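Lorraine Donnelly
Rental turnover inspections, thread. August 22, 2022

1/ Move-out on the Merrick Street duplex. Notes for small landlords who write their own checklists.

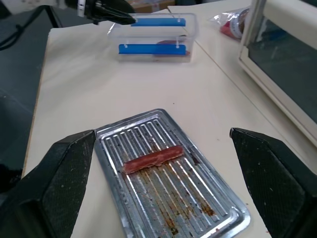 2/ Most deposit disputes I handle come down to the cleaning line. "Kitchen clean" is too vague to bill against. List each item and its condition at move-in. A ribbed metal tray with burnt grease between the ridges needs its own line: soil or damage. Soil is a cleaning charge. Damage is priced on remaining life.

3/ Deposit on this unit is $1000. Cleaning deduction capped at $300 in the lease. Anything past that needs a receipt.

4/ Paint: no charge after three years in my leases. Check yours.

5/ Water heater, Gindow unit, was set too high at the June walkthrough. Reset and logged.

6/ Lease form is the Maltis template with clause 9 rewritten. The stock version doesn't say who pays for rekeying. Mine does: tenant, $100, only if keys are missing.

7/ Itemized statement goes out by certified mail. Keep the stub.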